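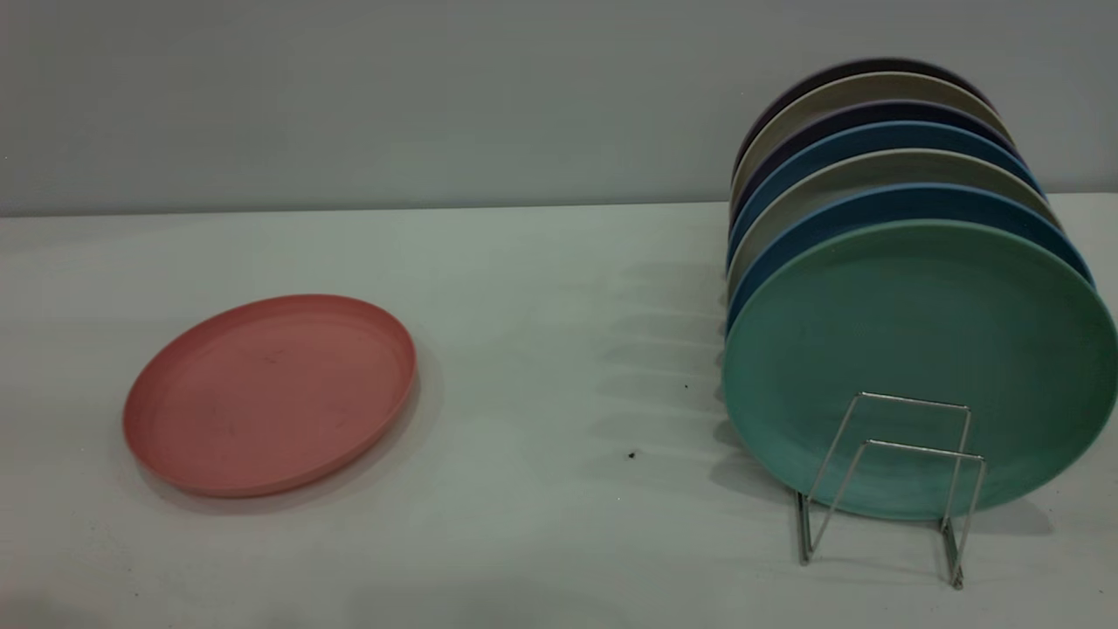
Minutes, kitchen automation review, 6/3/22

Taken by me, Gheorghița Furtună, so please excuse the rambling. If I got something wrong, write in the margin of the printed copy and I'll fix it before it goes around again.

1. Minutes of the April meeting

Read and accepted. One correction: the trial unit is from Pralden, and I had it down as Farkas all the way through. Sorry, Farkas is the one we turned down over the noise.

2. The Pralden plate-handling kit

This took up most of our time. For anyone who missed April, the kit is an arm, a control box and a set of ready-made routines, and the one we care about is loading and unloading plates from a wire dish rack. We've got it on trial for 9 weeks, and we have to say yes or no at the end of it.

I went first because I've been the one setting up the table. I told everybody that I like the routine a lot more than I did in April! The pink plate goes flat on the left side of the table, well away from the others, and the rack stays over on the right with the plates standing in it. Keeping that wide stretch of table between them made a big difference for us. When I used to put the loose plate close to the rack, the kit would stop and ask for help over and over, and I got pretty tired of pressing the resume button.

The group from the Curnberg kitchen had a fair complaint, though. Their plates are all one color, and ours are green, blue, beige, navy and so on, with a plum or nearly black one at the back. They want to know if the kit does as well with a row that all looks the same. I don't know, and the sales material doesn't say. We agreed to borrow a set of their plates and run it both ways.

Then we got into shadows, and we stayed on shadows for quite a while. The plates and the rack wires throw these gray stripes across the white tabletop, right next to the rack, and one of the people from Fuvska wondered if the kit takes the stripes for edges. She's seen that with a different product. I haven't noticed it with ours, but I've also never moved the lamp, so I can't really say. I'll try it with the light on the other side and write down what I see.

There was also a question about marks on the plates. The pink one has some scuffs and darker smudges on it, and it was asked if the arm put them there. I can't tell. I didn't look that plate over before the trial began (my mistake), so we're starting a fresh one with a picture taken on day one.

3. Cost

The kit is $3,000 to buy, plus $400 a year for updates and phone support. Curnberg thought the yearly charge was steep. I thought it was okay, mostly because I've called the support line 3 times and got a real person every time – a very patient one, too. We didn't settle this. Fuvska offered to ask if the first year could be thrown in.

4. The instruction booklet

General grumbling. The part on racks only shows a plastic one with wide slots, and chrome wire isn't mentioned anywhere. The page on teaching the arm a new plate size is good, and the page on cleaning the grip pads has two steps in the wrong order. I've marked up our copy and will send the changes to Pralden.

5. To do before next time

Me: move the lamp, start the fresh plate, send the booklet notes.
Curnberg: lend us a set of plates, and tell us the rim size ahead of time so I can teach it in.
Fuvska: ask about the first year of updates, and find out how long the grip pads are supposed to last.

6. Anything else

Someone asked about bowls. The bowl routine is sold separately and we don't have it, so that one waits. Somebody else asked if we could please meet in the bigger room, and I've put our name down for it.

Next meeting is after the one-color plates have been run. I'll send a note around when I have a date.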